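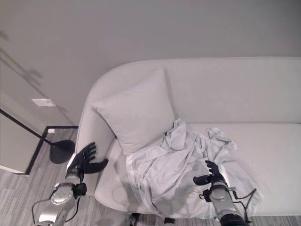
Grigore Lazăr wrote in to say that every grip fault he has ever chased ended up being a cable, and that I should stop rewriting my controller and go look at the wrist. I got his message after my last post, the one where I complained about the right hand letting go of things for no reason. I had already spent two evenings rewriting my controller. Reader, I went and looked at the wrist.

He was right! Well, mostly right. Let me tell the whole thing properly, because it's the most fun I've had with a fault in a long while and there's a safety part at the end that I'd like other people with two-arm setups to read.

Some background for anyone new. The job is blanket folding on the gray sofa. Left hand waits near the armrest, right hand goes in over the cloth, thumb and fingers close on a ridge, lift, drag, fold. I call the task Camargo (all my tasks get names, the pillow one is Jarnivby, don't ask). The blanket is thin and light and it crumples differently every time, so there's no fixed spot to aim for. The planner, Mernen, picks a fold that sticks up enough to pinch, and the hand goes there.

For the first 200 tries I was thrilled. It missed plenty, but it missed in ways I understood. The thumb would come in too high and brush over the ridge, or the fingers would catch two layers and drag the whole pile along. That's normal cloth trouble and I like cloth trouble.

Then the drops started. The hand would close, the blanket would come up nicely, and partway through the lift the fingers would just go slack. No error on the screen. The log said the hand was closed and holding. The blanket said otherwise.

I did all the wrong things first, in roughly this order.

I raised the grip force. Drops continued, and now the fingers were bunching the fabric so hard that it came out of the pinch with a crease like a paper fan.

I slowed the lift. This one fooled me for a whole evening, because the drops did get rarer. I even wrote "fixed!!" in the notebook. They came back the next day.

I blamed the blanket. I'm a little ashamed of this. I swapped in an old dish towel, which is heavier and rougher, and the towel got dropped too.

Then came the controller rewrite, about which the less said the better — although I did find a units mistake in there that had been sitting quietly since January, so it wasn't a total loss.

What I should have done was plot the drops against wrist angle. Once Grigore's note had shamed me into it, that took ten minutes. I have 2,595 lift attempts logged on the right arm, and nearly all the unexplained drops sat in one narrow band, when the wrist was rolled inward past 75 degrees. At any other angle the hand behaved beautifully. You could see it in the plot from across the room. I actually yelled.

So, the cables. They leave the right wrist as a bundle and swing out to the side in an arc. I'd left that arc generous on purpose, so nothing would pull tight when the arm reached for the far end of the seat. But when the wrist rolls inward, the bundle has to bend sharply right where it comes out, and the plug on the hand side was taking all of that bend. With the power off I could wiggle it with a fingertip. A good plug shouldn't wiggle.

Here's where Grigore was only mostly right. The cable was fine! I tested every wire in it, straight and bent, and they all passed. The trouble was the latch on the plug. It had worn enough to let the plug lean, and when it leaned, the hand lost contact for a moment and restarted itself. A restarting hand relaxes its fingers. Then it comes back up and says hello again, and my software was so polite that it carried on with the last position it remembered, which was "closed." That's why the log looked perfect. I was reading an old value over and over and believing it.

Slowing the lift had helped simply because the bundle swung less. Mystery solved, and my "fixed!!" has been crossed out.

The repair was small. New plug with a proper screw-down collar, and a clamp on the wrist mount so the bundle is held before it reaches the plug and the bend happens farther back. I also shortened the loop a bit.

Now the safety part. A dropped blanket is harmless. What bothered me, once I understood it, was that the arm kept moving for the full length of the lift with a hand it knew nothing about. If the fingers can go slack without anybody upstream noticing, they can also do something else without anybody upstream noticing. And I reach in there! I straighten the cloth between tries, and I had been trusting the "hand idle" line on the screen to tell me when that was okay. That line came from the same stale value.

So these are the changes, and I'd encourage you to check your own setup for the same hole:

Every reading from the hand now carries a counter. If the counter hasn't moved for 2 cycles in a row, both arms stop where they are. Both, even though only one hand has gone quiet, as they work close together over the same cushion.

If a hand restarts, the arms stay stopped until I press a real button. The software can't clear it on its own.

I don't reach in on the strength of a line of text anymore. Arms get disabled at the switch, then I touch the cloth. It adds a few seconds per try and I've already stopped noticing.

The stop check lives in its own little program, Grimen, separate from the planner, so I can't break it at midnight while improving something else. I know myself.

To test it I pulled the plug on purpose in the middle of a lift, standing well back. Both arms stopped dead and the fingers let go of the blanket, which slid back down onto the seat. Very satisfying. I did it again just to watch.

Since the new collar went on, I've run the inward roll as hard as the joint allows and haven't had one unexplained drop. Plenty of the ordinary kind, mind you. The thumb still likes to skim over the top of a low ridge, and the part of the blanket that hangs off the front of the sofa is heavier than the planner thinks, so it tugs the fold back out of the pinch. That's next on the list, and I have an idea involving the left hand coming over to help.

Grigore, thank you, and I owe you an apology for the "it's definitely not the cable" reply. If anyone else has a plug they like for a wrist that rolls this far, please leave it in the comments. I've only got the one spare.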